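Kedex Completes Overhaul of Kitchen Arm Simulation Cell at Trurthorpe

14 September 2024

Kedex has completed a scheduled overhaul of the simulation cell at its Trurthorpe site, where a model of a single robotic arm is used to prepare kitchen handling tasks before they are tried on hardware. The cell returned to regular service this week.

The work was led by Hadiza Oyelaran, head of simulation maintenance, and covered the arm model, the gripper settings and the library of household objects. Staff reviewed 665 objects in the library and corrected the weight or contact settings of 59 of them. Long, thin items such as spoons and ladles accounted for most of the changes.

The base position of the arm was also reset. An earlier update in March had left the model slightly out of line with the mounting drawings used at the company's Toltby workshop, and programs prepared in one location had to be adjusted by hand in the other. Both sites now work from the same set of drawings.

"A cell of this kind needs the same regular care as a machine on the floor," said Ms. Oyelaran. "Joint limits, gripper force and object weights are now checked on a fixed schedule, and each change is signed off before the cell is released."

Following the overhaul, the team ran 3,082 test grasps. Of these, 173 were set aside for further study, chiefly those in which a handle turned between the fingers after the lift. 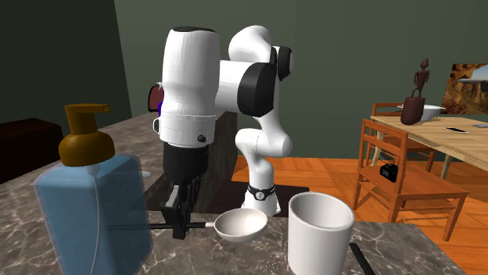

The simulated arm at the Kedex cell holds a white spoon with a thin black handle just above a marble countertop.

Tsutomu Shimada, who manages the Trurthorpe site, said the cell would be inspected every six weeks from now on, with a written record kept for each visit. Responsibility for the object library passes to the Bezerra project team, which will add new kitchen items after each inspection.

Requests for time on the cell should be sent to the Trurthorpe scheduling office.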